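古い手巻き置時計の掃除と調整のやりかた

蚤の市や親戚の家の押し入れから出てくる小さな手巻きの置時計、大好きなんです! 高級品ではないけれど、ゼンマイを巻いてカチカチ言いだす瞬間のうれしさは、何台やっても変わりません。今回は、止まってしまった置時計を自宅でどこまで面倒みられるか、わたしのいつもの手順で書いていきます。分解はケースから機械を出すところまで。歯車をばらす話はまた別のページにします。

例に使うのはPerrinの目覚まし付き置時計です。背面に284という番号が打ってあるタイプで、同じ機械がEvwood名義のケースにも入っています。手元のものが違うメーカーでも、だいたい同じように進められると思います(ネジの位置は違うかも)。

用意するもの

・精密ドライバー(マイナス2本、幅違い)
・木のつまようじ
・ブロアー
・時計用オイルとオイルさし
・洗いざらした綿の布
・小皿かフタつきの小箱
・ピンセット
・鉛筆とメモ用紙

布は着古したTシャツがいちばん! 新品の布は糊が残っていて細かい繊維が出やすいんですよね。何度も洗ってくたっとしたメリヤス地なら金属の縁に引っかかりにくいし、真鍮の仕上げ拭きにもそのまま使えます。縫い目は硬いので、裾や脇の部分は切り落として平らなところだけ使ってください。 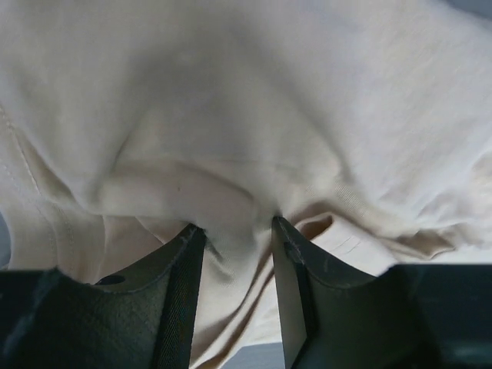 やわらかい生地がくしゃっと寄ったところ

手のひらより少し大きいくらいに切り分けて、オイル用と乾拭き用を別の袋に入れておきます。わたしは一度混ぜてしまって、文字盤の端に薄い油のにじみを作りました。紙の文字盤だったので今も残っています。ううう。

1. まず様子を見る

いきなりネジを回さず、耳をつけて聞いてみます。軽くゆすったときに数秒だけカチカチ言って止まるなら、ほこりか油切れの可能性が高いです。まったく音がしないときは、ゼンマイがほどけきっているか、テンプのあたりで何かが引っかかっています。

巻きカギは無理に回さないこと。「巻きすぎて壊れた」と言われて見せてもらう時計、開けてみると固まった油で動けないだけ、ということが多いんです。だからこそ直しがいがあるんですけどね!

2. 針合わせつまみと巻きカギを外す

巻きカギは多くの場合、矢印と反対に回すと外れます。目覚まし側だけ逆ネジの機種もあるので、背面の矢印を先にメモしておきましょう。針合わせのつまみはまっすぐ引き抜きます。固ければ布をはさんで、左右に少しずつ揺らしながら。ペンチは最後の手段です。

外したものは小皿へ。わたしは紙に時計の背面を丸く描いて、その上に部品を元の位置どおり並べています。ジェレミー・エルヴュさん(フランスの時計好きの集まりで知り合った、フランス語の先生でもある人)に教わったやりかたで、これにしてからネジの戻し間違いがぐっと減りました。

3. 機械をケースから出す

背面のネジをゆるめたら、時計を布の上に伏せて、ケースのほうを持ち上げます。機械を引っ張るより、このほうがずっと安全です。Perrinのこの型は足が機械を留めるネジを兼ねているので、足も先に外してください。最初の一台でこれに気づかず、30分くらい格闘しました。

文字盤側のガラスが浮いてくることがあるので、片手は下に添えておくと安心です。

4. ほこりを飛ばす

ブロアーで、外から内ではなく、機械の横から反対側へ抜けるように吹きます。缶のエアダスターは勢いが強く、ひげゼンマイを曲げてしまうことがあるので使いません。飛ばないほこりはつまようじの先でそっと。先端を少し噛んでほぐすと、小さなブラシみたいになって具合がいいです。

地板の広い面は布で拭きます。指に一重に巻いて、端が歯車のほうへ垂れないように気をつけてください。
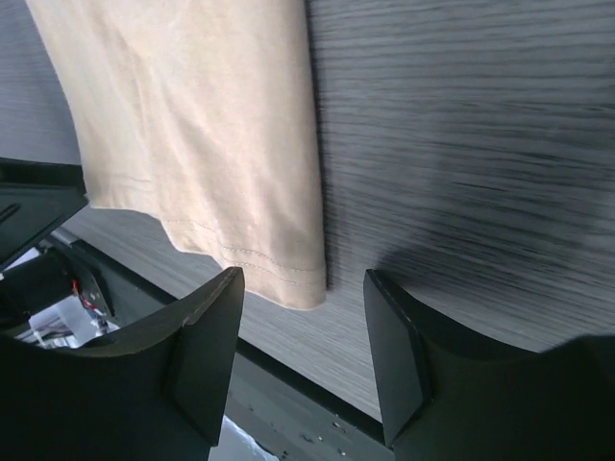

二本のステッチが入った裾の縫い目

こういう縫い目の段差は、軸の先や細いネジの頭にかかりやすいので、機械のそばでは使わないほうが気楽です。

5. 油をさす

ここがいちばん楽しくて、いちばんやりすぎるところです! さすのは軸受けのくぼみだけ。油さしの先にちょんとついた分を、くぼみに触れさせると、すっと吸い込まれていきます。あふれてきたら多すぎなので、布の角で吸い取ります。

歯車の歯とひげゼンマイには絶対につけません。ひげゼンマイに油がつくと渦巻きどうしがくっついて、時計がものすごく進みます。一時間に何十分も進む時計があったら、まずここを疑ってみてください。

オイルはFillelの置時計用を使っています。ミシン油で代用する人もいますが、わたしは乾いたあとのべたつきが気になって、やめました。

6. 動かしてみる

ケースに戻す前に、ゼンマイを半分だけ巻いて、文字盤を手前にして立てて置きます。動きだしたら、そのまま一晩。ここで急いで組み立てると、朝に止まっていてもう一度全部外すことになります(経験者です)。

動かないときは向きを変えてみましょう。寝かせると動くのに立てると止まるなら、テンプの軸が減っているかもしれません。そこまでいくと家での掃除では難しいので、時計屋さんに相談を。

7. 進み遅れを合わせる

背面の小さなレバー、PratnessのケースならFとSの文字があるところです。進んでいればSのほうへ、遅れていればFのほうへ動かします。動かす量は、動いたかどうかわからないくらいで十分。一度に大きく動かすと、どこが元の位置だったか迷子になります。最初の位置に鉛筆で薄く印をつけておくといいですよ。

調整したら丸一日待って、同じ時刻に比べます。わたしは朝7時と決めて、台所のラジオの時報に合わせています。ゼンマイの巻き具合でも進み方は変わるので、巻く時間も毎日同じにするのがコツです。

8. 組み立てなおす

外したときと逆の順番で戻していきます。ガラスの内側は最後に乾いた布で拭いて、指紋が残っていないか斜めから確認。ネジは全部を軽く入れてから、対角線の順に締めていきます。

つまみを戻したら、針をひとまわりさせてみてください。長針と短針が重なるところでこすれていないか、目覚ましの針に触れていないか。触れるようなら、針の根元を爪で少し押し込むだけで直ることがあります。

よくもらう質問から

「ベルが弱々しいのですが」というメールをジネット・レイさんからいただきました。ハンマーの柄がベルに近すぎて、押さえつけていることが多いです。ほんの少し離すように曲げてあげると、びっくりするくらい元気に鳴ります。家族が寝ているときは試さないでくださいね!

「夜光塗料の文字盤も拭いていいですか」という質問も。古い夜光塗料は放射性の材料が使われていることがあるので、触らず、こすらず、ガラスも外さないでください。粉が落ちているようなものは、開けないでそのままにしておくのがいいと思います。

5月に手をつけたEvwoodのほうは、ゼンマイの端が外れていて部品待ちです。届いたらそちらの写真も追加します。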